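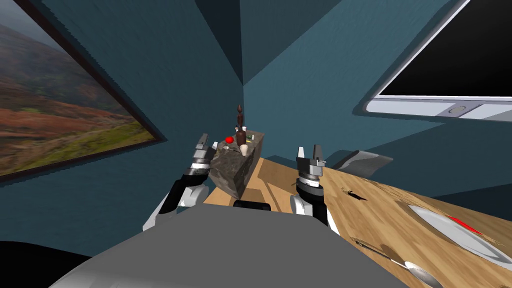 Sarmīte Adomaitis wrote after the last session that the notes treated dark walls as a lighting problem and nothing else, and that in her experience most of the complaints come from clients who picked the paint off a card and never looked at it next to the things they meant to hang. She's right, and Unit 3 has been rearranged to put colour first and lighting second.

Unit 3: Strong wall colours and framed work
Revised February 25, 2021

Reading before class: the Lynch chapter on surface reflectance (in the course reader) and your own notes from the Belleck site visit.

1. Light reflectance value

Light reflectance value, or LRV, is the share of visible light a painted surface sends back into the room. Black is close to 0 and white is close to 100. Off-whites commonly sit above 70. Deep blues, greens and charcoals usually sit in single figures or the low teens.

The number on the card refers to the colour at full opacity. A thin second coat over a pale wall will read lighter and patchier than the card. Tinted undercoat fixes most of it. Ask the painter what undercoat is in the quote, as it is often left out.

LRV tells you nothing about hue. Two paints with the same LRV can look quite different at dusk, when blues hold up and reds go brown or grey. Look at samples late in the day as well as at noon.

2. Sample boards

Don't test on the wall. Paint a board 1000 mm on the long side, two coats, edge to edge, and move it about. Stand it upright. A board lying flat on the floor catches light from above and will look paler than the same paint on a wall.

Put the board in a corner at least once. Two walls of a dark colour facing each other at a right angle reflect into one another and the colour deepens. A ceiling in the same colour does it again at the top. Students at Belleck will remember the study, where the owner was sure the painters had used two different tins.

Hold the artwork against the board. If it is too big to hold, lean it.

3. Colour of the work against colour of the wall

Warm against cool is the easy case. Rust and reddish-brown hills on a dark teal-blue wall will separate from it with no help, and a thin dark frame is enough to mark the edge.

Close values are harder. A night scene or a dark portrait on a deep wall tends to sink, and people then reach for a wide white mat. Sometimes that works. With oils there is usually no mat, so the choices are a lighter frame, a gilt slip, or a different wall.

Works on paper with a lot of blank ground (etchings, botanical drawings, most maps) will look brighter on a dark wall than they did in the shop. Clients occasionally think the paper has been bleached.

A haze or pale sky at the top of a landscape will draw the eye upward on a dark wall. Allow for it when you set the height.

4. Height and viewing angle

Gallery practice in most places puts the centre of the work near standing eye level. In a dining room or a study people are sitting down, so drop it. There is no agreed amount.

Large work on a side wall gets seen mostly at an angle. Walk the room and find out where people come in, where they sit and where they turn. If the work will be seen steeply from the main seat, avoid glossy varnish and ordinary glass, both of which turn to mirror at low angles. Low-reflection glazing costs more and is worth pricing.

Frame depth matters here too. A box frame 38 mm deep hides a strip of the picture from anyone sitting close to the wall. A shallow moulding doesn't.

5. Lighting

Lamp colour: 3000 K is the default for this course. Warmer lamps flatter rusts and ochres and dull a blue wall. Cooler lamps do the reverse, and skin looks poor under them in the evening. Pick one colour temperature for a room and keep to it.

Colour rendering: specify a CRI of 90 or better near artwork. Ask for the red value (R9) separately, as it isn't part of the headline figure.

Aim: 30 degrees from vertical is the usual starting point for a ceiling spot. Go steeper for heavy texture only if the artist or owner wants the texture seen.

Dark walls need the light put on the work and on the tables. Adding general ceiling light mostly wastes it, and the scuffs show up.

6. Finish

Matt hides filler and sanding marks and shows finger grease. Low sheen is easier to wipe and shows every roller lap. On deep colours matt also burnishes, so a wall that gets brushed past will develop shiny patches at shoulder height - hallways especially. Hüsnü Yaman's question about clear coats over matt is a fair one. They can be used, but they shift the colour and you need to include them on the sample board from the start.

7. Exercise

Use either the Trestwood floor plan or a room you have access to.

Choose one wall colour with an LRV under 15.
Choose one framed work, any medium.
Draw the wall in elevation, with the work in place and its centre height marked.
Draw the plan, with sightlines from the door and from the main seat.
Write one page on lamp type, aim and glazing.

The Vivent paint cards in the studio drawer may be borrowed overnight. Please put them back in order.

Students retaking the unit in September may reuse their plan but not their elevation.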